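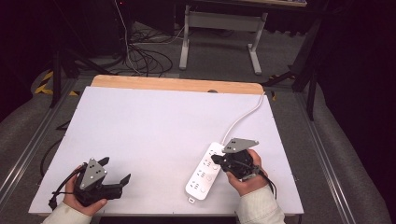

Winter walking, and why I've gone soft on it
2 December 2021

I finished the Kaltuline path last weekend, all 187 miles of it, and I'm still grinning! I've been doing it in bits since September, mostly day walks with a train at either end, and the last stretch from Drastine down to the coast was the best of the lot.

I used to pack my boots away once the clocks went back. What a waste. The light on the tops above Poon was so low and yellow that every wall had a shadow three times its height, and I met two people all day (one of them was lost, and so was I, a bit). The ground had frozen hard enough to walk straight over the boggy part, the bit everyone moans about in summer, and I got to the café at Usska with an hour of daylight to spare. Cheese scone, pot of tea, second cheese scone.

A few things for anyone thinking of going. The footbridge below Drastine is shut until spring, so follow the lane round by the church and pick up the path again at the second stile. The signs are good as far as Poon and then very patchy, so take the paper map. And there's a fair bit of climbing on the middle section, 3,000 feet over two days if you do it my way, with most of it before lunch on the first day. My knees grumbled but the view over the valley is a proper wow.

I wore my old wool hat, two thin jumpers and the good gloves, and carried a flask of soup that was still hot at two o'clock. Tomato, with far too much pepper. Lovely.

Next I'd like to try the whole thing the other way round, starting from the sea. I've already got the train times written on the back of an envelope.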